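Search this journal
Enter keywords
Print this article | E-mail this article

3.2 Backing retention

Frames in the Cundero group are closed at the back with a hardboard panel held by small metal clips. The moulding is pale pine, left bare on the reverse and painted pinkish red toward the face. Dierckx and Van Wijk surveyed 251 frames of comparable build and recorded clip retention in 186 of them; the remainder were pinned or taped.

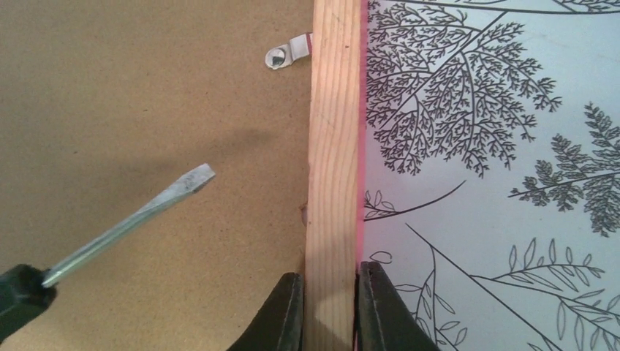
Slotted screws were retained wherever the slot was sound. Replacement with cross-head screws was considered and rejected – the original holes are shallow, and a change of thread tends to split soft pine. Each clip was slackened by a quarter turn and swung clear before the panel was lifted. Blade width was matched to the slot in advance.

Hardboard condition was graded by eye under raking light on a three-step scale. Surface marks were logged separately from splits passing through the full thickness, which were tested by light flexing after removal.

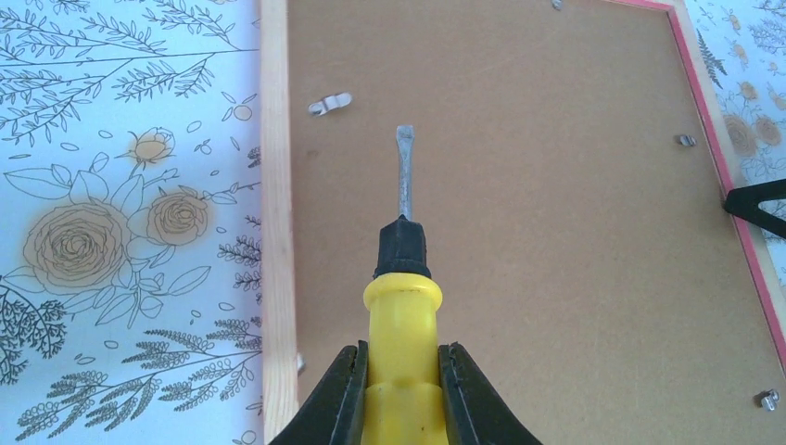 Figure 4. Reverse of frame with hardboard backing, metal retaining clips and flathead screwdriver.

Panels with a through split were replaced. All others were brushed, rested flat for 30 minutes and refitted in their original orientation – rotation was avoided, as clip positions are seldom symmetrical.
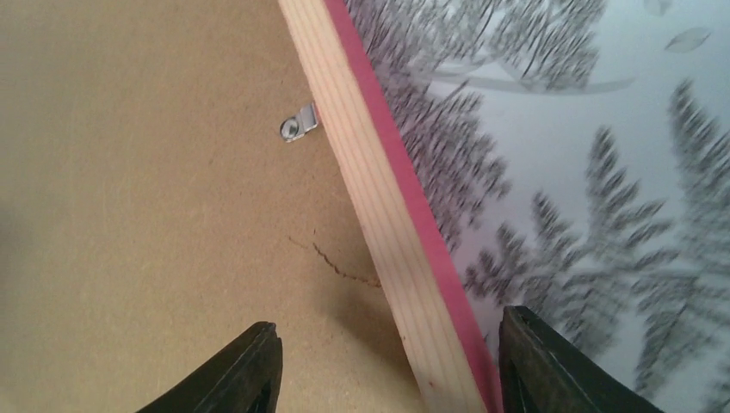

Should a surface line in the hardboard be filled before refitting?
Filling is unnecessary where the line does not pass through the panel; the position is noted on the record sheet and checked at the next inspection.

Print | E-mail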